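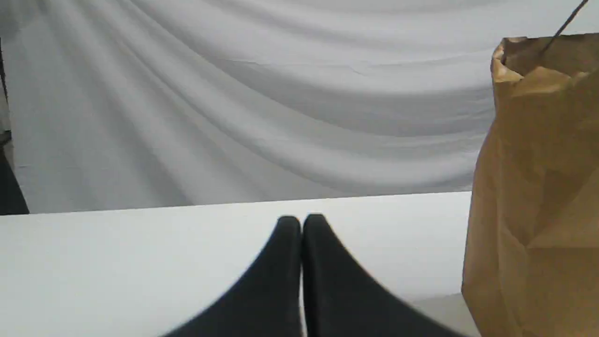 Wrist camera view at a bagging station: gripper fingers together, paper bag at right.

Teleoperation Demonstrator (part-time, fixed term)
Stavmont, Irkum site
Reference: 628

Stavmont trains manipulation policies for packing and sorting work. The training data comes from people. A demonstrator performs a task through the robot, either by guiding the arm by hand or by driving it from a leader arm at a desk, and the joint positions, gripper opening and camera streams are recorded together. We are hiring demonstrators for the bagging task set, which runs through July.

The work

Each shift is spent at one station. You will be given a task card stating the start layout, the goal and the time limit. A typical card reads: pick the item from the table, place it upright in the paper bag, release, return to the start pose with the fingers closed. You perform the task, mark the attempt as good or bad, reset the layout and go again. Items, bag position and bag opening are changed between attempts according to the card.

Most recording is done by remote control. For part of each shift you will work from the wrist view alone, with no direct line of sight to the table. Depth is harder to judge this way, and the rim of a bag can hide its contents until the gripper is nearly over it. Training covers this.

Hand guiding is used for tasks that need contact, such as pressing an item down into a bag or opening a folded rim. The arm is held in gravity compensation and you move it by the handle behind the wrist. Keep your hands out of the wrist camera's view during these recordings.

The bagging set is complete at 785 accepted demonstrations per task card. Pay is by the hour and does not depend on the number accepted. Failed attempts are kept and labeled, so mark them as they happen.

Requirements

- Steady hand control and normal or corrected vision
- Able to repeat the same short task for long periods without drifting from the card
- Able to write short, clear fault notes in English
- Able to stand for hand-guiding blocks and lift a small bin of test items
- Available for at least two shifts per week

Experience with remote-operated equipment, game controllers, machine tools or lab work is useful. No programming is required. Applicants who have worked on the Petrauskas sorting cell should say so and may skip the first training block.

Hours and training

Shifts are six hours, starting at 8:00 a.m. or 2:00 p.m., with a break after each recording block. Training takes two paid shifts. The first covers the stop button, workspace limits and the leader arm. The second is practice recording, reviewed with you on screen. Attempts with long pauses, regrasps or collisions with the bag are gone through individually.

Data

We record robot motion, camera streams and your operator number. Names are stored separately from the recordings. Audio is off at all stations. Recordings may be shared with our software partner, Fukell, under the same terms.

To apply

Send a resume and a short note listing the shifts you can work to Siiri Kazlauskienė, Data Operations, and put the reference number in the subject line. Selected applicants will be invited to a paid trial at the Irkum site. Please wear closed shoes and leave rings and loose bracelets at home.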